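Umeo 40-piece precision screwdriver kit, review
Posted 17/05/2021

I bought the Umeo kit to replace a set of loose drivers I had been using for years. Two of those had rounded tips and one had lost its handle cap. The Umeo was the cheapest set from Pravholm that came with a hard case, and I have used it on most evenings since it arrived.

The case holds 40 pieces, counting the handle, the extension and the tweezers. The bits sit in a foam tray with the sizes printed next to each slot. The printing is small and pale. I went over the Phillips row with a paint marker and that helped.

The handle is good. It has a free-spinning cap, so you can rest a palm on it and turn with your fingers. It is long enough for big hands, and the grip does not get slippery. I would have liked a stronger magnet. It holds a laptop screw fine, but a case screw falls off if you tip the driver past level. 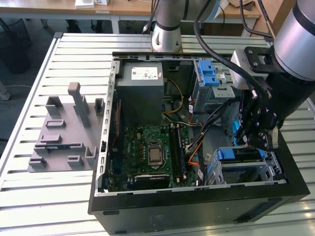
For desktop work you will mostly use the Phillips #2, and the one supplied fits well. I compared it with the #2 from my Meneven set, which costs more, and could not feel a difference on regular case screws. On tight ones the Meneven bit grips a little better. The smaller Phillips bits are fine. The Torx bits are the best part of the kit, cleanly cut and with no wobble.

The extension is the weak point. It adds reach, but there is play where it joins the handle, and with a small bit on the end you can see the tip wander. I stopped using it for anything delicate.

The tweezers are poor. The points do not meet. I put mine in a drawer.

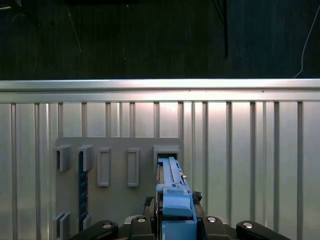
Wear so far is light. The flat bits have lost some of their black finish and the smallest hex has a slight twist in it, which was my fault. I wrote to Pravholm to ask about single replacement bits and got a reply the next morning. They sell them in packs of 2, and postage costs more than the bits do.

If you open up a computer a few times a year, the Umeo will do the job. If you do it for a living, look at the Meneven or at the bigger Cavalcanti roll, which has a proper ratchet and a stiffer extension. The Cavalcanti roll is bulky, though, and I would not carry it around.

Good: handle, Torx bits, hard case
Bad: extension, tweezers, faint size labels

I would buy it again at the sale price. At full price I would wait.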